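Let the Club Be Slow

I have been helping with our after-school robotics club at Plosetari for a good while now, and every March, when the regional contest comes around, I have the same quiet argument with myself. We spend 30 evenings getting ready for a match that is over in 2 minutes. The students love it, I love it too, and I still think we should do less of it.

My trouble is with what those evenings turn into. By the last few weeks the two strongest builders are doing most of the building, and the other students (we had 17 this year, bless them) are holding the flashlight. Nobody means for it to go that way – a deadline just does that to a group of kids.
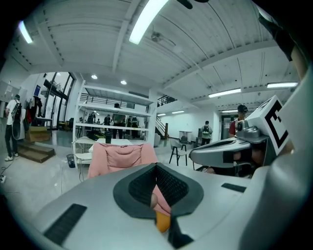
Project work goes at another pace, and I would happily give it half the year. A student who has to work a gripper by hand learns very quickly how much our own fingers do without asking us. A black fingertip pad shaped like a V, with a textured mesh on its inner faces, can keep a teenager talking about friction for a whole evening, and I have never once gotten that out of a slide. Of course there is no trophy for it, and parents do ask. I tell them to come by and listen to the talk at the tables, then ask me again.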